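Widilholm Early Learning Room
Progress report to the Bajpai Fund, third reporting period
Prepared by Lovisa Isaksson

Summary

The letter sorting materials paid for under this grant are in regular use. We have checked the full stock, replaced the worn pieces, and settled on a table layout that works for short sessions. The printed activity cards are behind schedule and are covered under Delays.

Materials

The stock now stands at 205 foam letters, upper and lower case mixed. Jericho Belmonte went through all of them in January and took out any that were torn or had started to curl. Replacements came from Tindex in two deliveries. The second delivery was short on vowels, and the supplier has credited us for the difference.

We kept foam over the magnetic letters we looked at last fall. Foam is quiet on a tabletop, washes in the sink, and is easy for small hands to pick up. The drawback is that a few shapes get confused when they are turned around, mainly b with q and M with W. Staff have asked whether we could mark the bottom edge of each letter. We will try this on one set before doing the rest.

Plates were bought in place of the divided trays in the original budget. They cost less and can be moved around the table, so the same set does for different exercises. The saving went toward storage boxes with lids.

Table layout

Each sorting table uses 3 plates. Letters go out on two of them and the third is left clear for the child's choices. We tried starting with all the letters in a pile and dropped it after a week, as most of the session went on digging through the pile. Spreading them flat has been quicker to set up and quicker to check.

The letters on a plate are mixed on purpose. The green plate may have B, M, G and Q on it in different colors, with X, P and a lower case h on the blue one. Some are set down sideways so that children get used to recognizing a letter before it is turned the right way up. The cream plate starts empty.

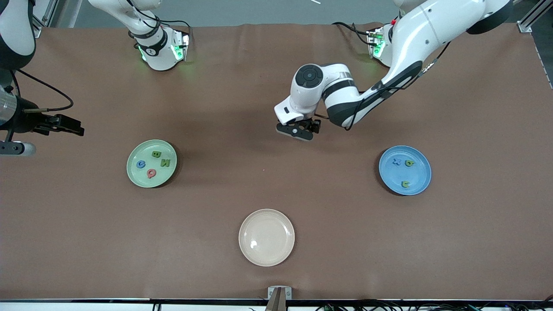
Sessions

We held 79 sessions in this period. A session runs for one exercise, sometimes two, and the table is reset before the next child sits down. The exercises in use are sorting by color, finding a named letter, and picking out the letters of the child's own name.

Sorting by color is the easiest to explain and we start everyone there. Danylo Levchenko reports that a blue letter on the blue plate is often passed over on the first try, and the same goes for green on green. He would like to keep those combinations for the children who are ready for them and use the cream plate for beginners. We plan to write this into the cards.

Finding a named letter takes longer than we allowed for. Lower case letters are the main reason, and the h is frequently handed over as an n.

Delays

The activity cards were due at the end of this period. Vilgot Myklebust has finished the text for 6 of them, and the drawings are still to come. We expect to print the full set early in the next period. No extra money is needed.

Next steps

Mark the bottom edge on one set of letters and compare it with an unmarked set.
Print and laminate the activity cards.
Order the missing vowels using the Tindex credit.
Send the updated inventory list to Kai Weidemann at the fund office.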